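Call for participants: everyday shopping talk in a second language

Posted Sep 9, 2021

The Lirkby Language Workshop is looking for adults who moved to another country and now do their daily shopping in a language they did not grow up with. We want to learn how people ask for things, how they understand prices and amounts, and what they do when a word is missing. The study is called Tundov, after the street where our first office was.

Who can take part

You can take part if you are 18 or older and if English is not your first language. You should have lived in an English-speaking place for at least one year. It does not matter how well you speak. We are glad to have people who feel comfortable in English and also people who still prepare their sentences at home before they go out. Both groups are useful for us, and until now we have too few of the second kind.

We also welcome people who work in a shop, a market or a canteen kitchen, as long as English is a second language for them. If you sell food every day, you know many words which other learners meet only after years. Please mention your work when you write to us, so we can plan your conversation a little differently.

We are sorry that we cannot accept two people from the same household in this round. When two people live together they often share the same words and the same small mistakes, and this makes our comparison difficult. If your partner or your sister is also interested, decide between you who will write first. The other one can ask to be put on the list for the next round.

What you will do

The study has two parts. In the first part you come to our rooms on Gendholm Road in Lirkby and have a conversation with one of our researchers. You act the customer and the researcher acts the seller. You receive a shopping list without words, only with small drawings, and you try to get everything on it. After this we change roles, and you become the seller. Some people find the second role much harder, because the customer can ask anything.

There is no test and no grade. You may use your hands, point, describe the thing, or say the word in your own language. Please do not study before you come. Last time some participants learned a long list of vegetables by heart the evening before, and it was very kind of them, but we could not use much of those recordings.

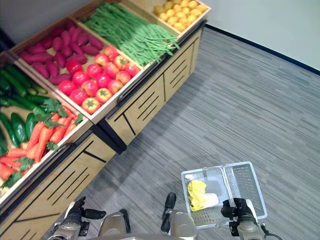 Artificial vegetables in tilted wooden bins: potatoes, green beans, sweet potatoes and tomatoes.

In the second part you keep a word diary at home for four weeks. Each time you go shopping, you write down one moment when you looked for a word, or when the other person did not understand you at once. A few lines are enough. You can write in English or in your first language, and you can mix them. If nothing happened, write "nothing today" and the date. An honest empty page is better for us than a story made on the bus to fill the space.

The diary can be kept on paper or in an ordinary text file. We give you the paper booklet at the first visit. It has a soft cover and fits in a coat pocket, but it does not like rain, as we learned in the last round.

How much time it takes

The conversation at Gendholm Road takes 51 minutes, including a short break between the two roles. This is the recorded time. Please plan a little more for the welcome, the consent form and your questions. The diary takes a few minutes after each shopping trip. At the end of the four weeks you send us the diary by mail or bring it to the office, and we have one short telephone call with you to check the words we could not read.

The visits take place in the daytime and on some evenings. When you write to us, tell us which hours are possible for you and we will suggest a time. If you must change the appointment, please let us know the day before, so that we can offer the hour to another person.

Payment and travel

Every participant is paid for the visit and for the diary. You receive the first payment at the end of your visit and the second one when the diary has arrived. The exact amounts are written in the information sheet, which we send you before you decide. If you stop in the middle of the diary part, you keep the first payment and we ask for nothing back.

We pay your bus or train ticket inside the Lirkby area. Please keep the ticket or a picture of it. If you come by bicycle, there are stands behind the building, on the side of the yard. Parking for cars is difficult on Gendholm Road and we cannot pay for it.

Children

You may bring a child with you if there is no other possibility. We have a small waiting room with books and paper for drawing, but we have no person who can look after children during the recording. A child who can sit with you quietly is no problem. With very small children we suggest that you choose an evening time, when someone at home can help.

What happens with your recordings

We record only sound. The sound files are stored under a number and not under your name. The people who write down the conversations hear your voice, but they do not see your address or your telephone number. If you say something private during the conversation, you can ask us to cut it out, also later when you are already home.

From the diaries we may print short passages in our reports. We change names of people and shops before this. If you do not want any passage to be printed, there is a box for this on the consent form, and you can still take part and are paid the same.

You can leave the study at any time without giving a reason. Until the end of February you can also ask us to delete everything you gave us. After this the material goes into the comparison and it is no longer possible to take out one single person.

Languages we are still looking for

All first languages are welcome. At the moment we have many speakers of Spanish and Polish, and we are grateful for them. We would especially like to hear from speakers of Vietnamese, Amharic, Turkish, Romanian and Tamil. If your language is not in this list, please write anyway. A previous participant thought her language was too small to be interesting for us, and her diary became the one we talked about most.

The information sheet exists in English and in several other languages. Ask us, and if we do not have it in your language, we can go through the English text with you slowly on the telephone. The consent form must be signed in English, but only after you have understood each point.

How to apply

Write a short message to the Tundov study desk, using the contact form on this page or a letter to our office. Please tell us:

Your first language, and other languages you speak
How long you have lived in an English-speaking place
Where you usually buy your food (market, supermarket, small shop, other)
The hours when you could come to Gendholm Road
If you need help with stairs (our rooms are on the upper floor and there is an elevator, but it must be opened with a key)

You do not need to write in perfect English, and please do not ask a friend to correct your message. We answer every message, also when the round is full. If you have heard nothing after two weeks, write again, because then something went wrong on our side.

One more opening: diary reader

For the same study we are looking for one person who can read and type the paper diaries. This is part-time work from our office and it is paid by the hour. You should have good English, a lot of patience with handwriting, and respect for how people write when they are tired. A second language is welcome but it is not a condition. You will type each diary exactly as it is, with its mistakes — please do not apply if it is hard for you to leave a wrong spelling alone.

The work starts when the first diaries come back to us and continues until the end of February. To apply, send us a letter of one page and the name of one person we can ask about your work. Write "diary reader" at the top, so that your letter does not land with the participants.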